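Folding microfiber cloths so the pile doesn't fall over

Home > Cleaning and Laundry > Cloths and Towels

Posted by rueggkitchen
I have a bunch of colored microfiber cloths that I use all over the house and I can't get them to stay folded. I take them out of the dryer, fold them in quarters, put them on the shelf over the washer, and by the next morning the pile has leaned over or slid onto the floor. They are the thin fuzzy kind. Most came in a multipack from the Jevimik store in Turkbridge and there are 26 of them now, counting the old ones.

My regular towels stack fine with the same fold. Is it the fabric? I also want to know if people sort by color or just pile them up as they come. The shelf is 12 inches deep and I would like two piles at most. I don't want to buy bins if I can help it.

Edited to add: no fabric softener, I know that ruins them.

3 replies, sorted by votes

Posted by Cletcombe_Laundry
Reply marked helpful

Quarters are the problem. When you fold a thin cloth in half and then in half again, you get one thick corner where all the folds meet and one loose corner where the edges are. If every cloth goes down facing the same way, the thick corners build up on one side and the pile tips toward the other.

What I do is fold in thirds. Lay the cloth flat and smooth it from the middle out with your palm. Bring the left third over, then the right third on top of it, so you have a long strip. Then fold the strip in half, or in thirds again if your shelf is shallow. You end up with a pad that is close to the same height all over.

Turn every other cloth so the folded edge faces the opposite way. Press down on the pile with a flat hand after every few cloths to get the air out. I keep mine to 6 high. Any more and they start to creep, whatever fold you use.

Shake them before folding. They come out of the dryer stuck to each other and twisted, and a wrinkle on the inside of the fold makes a bump you will be fighting all the way up. If a corner has a tag on it, fold that corner to the inside. The tags are stiff and the cloth above slides on them. I cut the tags off mine eventually.

Do the folding on a table. A bed is too soft and the dryer top is usually too small to lay one out.

For color, I would sort by job. My blue ones are for glass, purple for dusting, green for kitchen counters. They get washed together and sorted when I fold. With 26 cloths I would leave some in a drawer and only keep what you use in a week on the shelf.

Posted by mopbucket3699
just roll them. takes two seconds each and you can stand them up in a shoebox. I have almost 3,699 of these things it feels like and I quit folding years ago

Posted by turkbridge_tess
Thirds worked for me too, so I agree with the first reply. Rolling is fine if you have a box, but the original poster said no bins, and rolled cloths on an open shelf will end up on the floor.

Two things to add. First, the cloths in those multipacks are not always cut square. Mine are a little longer one way, and they shrank a bit on top of that. If you fold some along the long side and some along the short side, the pads come out different sizes. Pick one direction and stick with it. It doesn't matter if the edges miss by a little. I put the biggest pad on the bottom and let the others step in from there.

Second, I don't bother with separate piles for each color. I make sets with one of each: green on the bottom, then purple, then blue on top. When I go to clean a room I pick up one set and I have everything. It also keeps the piles short, and that solved most of the falling over in my case. I fold one set, put it to the back left of the table, and pull the next ones out of the heap on the right until I'm through the load. 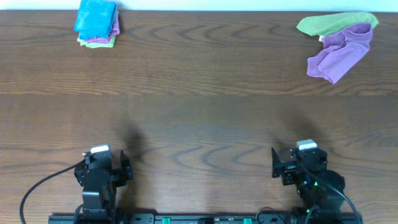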